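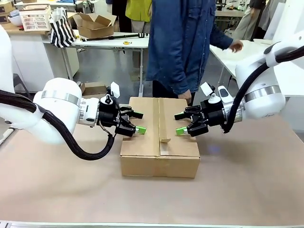
Moditz opens its training floor to visitors

Mon 9 November

I got to spend Friday's lunch hour (well, two hours, don't tell my editor) over at Moditz, where a small team has been teaching a pair of robot arms to deal with cardboard boxes. I've written about Moditz before, back when they were still sharing a kitchen with the bike shop, and I've been nagging them for a visit ever since. They finally said yes in October!

The job they're working on sounds like the dullest thing in the world. A carton sits on a table, flaps shut, and the two arms have to get it open. You and I do it with a thumb while talking on the phone. For the arms it takes somebody sitting at a set of controls, moving their own hands, with the arms copying every move. Each go gets saved, and the software learns from the pile. They have 1,195 saved goes at the box job so far, and Seraina Mösli, who runs the training side, wants 2,238 before she'll let the thing try by itself in front of a customer.

"The flaps are the hard bit," she told me. "You know there's a gap there because you can feel it. The person driving can't feel it, so they learn to look for it, and they get slow and careful. Then the robot learns to be slow and careful too."

I asked if that was bad. She made a face. Apparently it's fine for glassware and terrible for a warehouse.
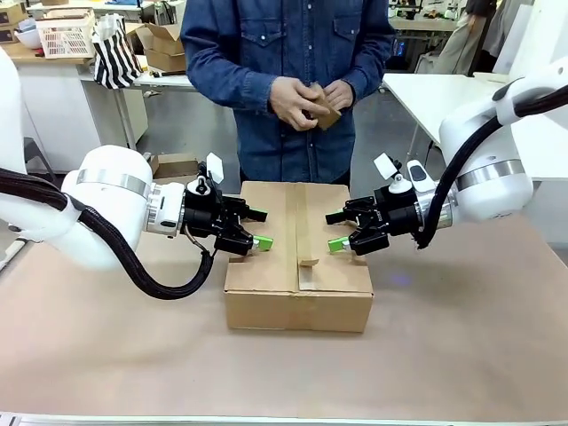 Boxes need a lot of looking after between goes, I found out. Flaps go soft, tape stops sticking, and a carton that's been opened too many times starts giving the software funny ideas about what a carton is. Eamon Geraghty told me they swap in a fresh one after 30 goes, and he has strong opinions on which supplier makes the stiffest flaps. I'll spare you, but we were on it for a good while.

They let me have a turn at the controls, too. I'd love to say I was a natural. I squashed one corner, pushed the box halfway across the table and then got a gripper under a flap on my fourth try, and I was so pleased with myself that I let go of everything. Seraina says they keep the bad goes in a separate folder. I'm in it!

The first customer will be Mac Suibhne, the mail-order stationery people out past the ring road, who want help with returned parcels. Brendan Ó Ceallaigh from their packing hall has been coming in to drive the arms himself, on the grounds that he's opened more boxes than the rest of the building put together. A trial at their place is planned for the spring, with no firm date yet.

Visitor slots run on Friday lunchtimes and you need to book through the Moditz front desk. Wear flat shoes and leave your coffee outside.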